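Last revised Aug 16, 2020. Maintained by Soledad Herrera; coding rules by Fermín Benítez.

# Durkwood Township Roll-Call and Endorsement Data

Roll-call votes, campaign endorsements and religious-affiliation questionnaire answers for candidates to the county boards of Durkwood, Tomow and Mansilla. The set was built to test whether endorsements by clergy and lay groups track a candidate's recorded votes or the candidate's stated affiliation. It does not include voter-level data.

## Contents

| File | Rows | Unit |
|---|---|---|
| `votes.csv` | 2,073 | one member, one recorded vote |
| `candidates.csv` | 34 | one candidate |
| `endorsements.csv` | see log | one endorsement statement |
| `codebook.txt` | n/a | variable definitions |

One candidate ran in two counties in different cycles and is kept as a single row in `candidates.csv`. The county field for that row holds both names, separated by a semicolon. Split it before grouping by county.

## Sources

Votes were keyed from the printed minutes of the three boards. Voice votes are left out unless a member asked for names to be entered. Where the minutes give only a total ("carried, one opposed"), the vote is dropped even if a newspaper named the dissenter.

Endorsements come from parish bulletins, union newsletters, paid newspaper notices and the candidates' own mailers. A mailer alone is not enough. The endorsing body must also have published the statement, or confirmed it to us in writing. Mailer-only claims are kept with `status = 2` and should be excluded from most counts.

Affiliation is self-reported on the Ullitz questionnaire, which was sent to every candidate by mail in February. Of the candidates listed, 33 returned it. The missing form is coded `NA` and was not filled in from press coverage.

## Variables

- `member_id`: stable across counties and years.
- `vote`: `Y`, `N`, `A` (abstained), `X` (absent).
- `topic`: single code. Bills touching more than one topic take the topic named first in the title.
- `endorser_type`: `clergy`, `lay`, `labor`, `business`, `party`, `other`.
- `scope`: `person` or `issue`. A statement that backs a position and names the candidate only in passing is `issue`.
- `affil`: the candidate's own wording, lowercased, no recoding.
- `affil_group`: our grouping of `affil`. Treat with care; see below.
- `status`: `1` confirmed, `2` claimed by the candidate only.

## Coding rules

1. A pastor writing under his or her own name is `clergy` even when the letter says it does not speak for the parish.
2. A school or hospital run by a religious order is `other`.
3. Withdrawn endorsements stay in the file. The withdrawal date goes in `end_date`.
4. Two endorsements from one body for opposing candidates in the same race are both kept.
5. Motions to table are coded as votes on procedure and carry no topic direction.

Rule 5 changed after the first release. Earlier copies treated a vote to table as a vote against, which overstated opposition on school transport aid in Mansilla. Discard any copy in which `topic` has no `procedure` value.

## Known problems

- Tomow stopped printing abstentions for part of the period. `A` and `X` cannot be told apart there. Both are entered as `X`.
- `affil_group` puts "Catholic," "raised Catholic" and "Catholic (not practicing)" in one group. Use `affil` if the difference matters to your question.
- Bulletins survive unevenly. Large parishes kept theirs and small ones often did not, so the number of clergy endorsements is a floor.
- Durkwood's minutes spell several surnames more than one way. Names were matched by hand against the certified ballots. 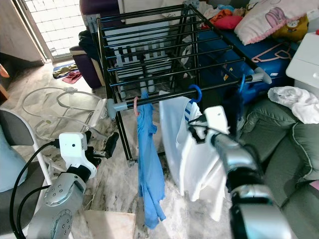

- Endorsement dates are publication dates. A bulletin printed the week after a meeting will show the later date, and in close races this can place an endorsement after the vote it discusses.
- There is no measure of how widely a statement was read. A paid full-page notice and a line in a newsletter each count as one row.

## Suggested use

Join `votes.csv` to `candidates.csv` on `member_id`. First-time candidates have no voting record and will drop out of an inner join; use a left join if you want them in the denominator. Do not compute agreement scores for members with absences on most topic votes.

The files support description of these three boards. They are too few and too local to estimate how religious voters behave in state or national races.

## Corrections

Send the row number, the field and a copy of the source page. Corrections without a source page are logged but not applied. Changes are listed in `CHANGES.txt` under the initials of whoever made them.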